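Gristeck Community Help > Student Projects > Data Recording

Lid task for the Grestell student project: which hand should hold the hinge?

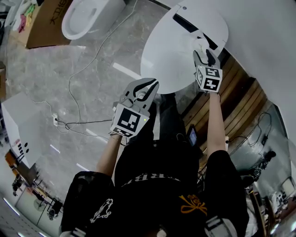

Our student team is preparing a household task for the Grestell project, with a target of 50 accepted recordings by the end of August. The task concerns the lid of a toilet seat and is performed with two hand-held grippers. At present the operator closes the right gripper on the white hinge piece at the back edge of the lid and keeps the left one open, lower and nearer the center. Of our first 30 recordings, 11 were returned with the note "marker lost." We request advice on whether the hands should be exchanged, and whether the floor covering may be a factor.

Posted by Fleken

Cabello
The choice of hand is not regulated. The rules do require that the marker cube on each gripper remain in view during the whole recording. Please review the returned files and note the moment at which each marker is lost. In our club, most losses occurred when the operator turned the wrist inward while lifting. Polished marble-pattern floors also reflect overhead light, and we recommend dimming the lamps or laying a plain mat. Cables should be moved clear of the operator's feet before work begins.

gristeck_lab2
We use the left hand. It has been fine for us over 1,000 recordings, although our lid is a different model.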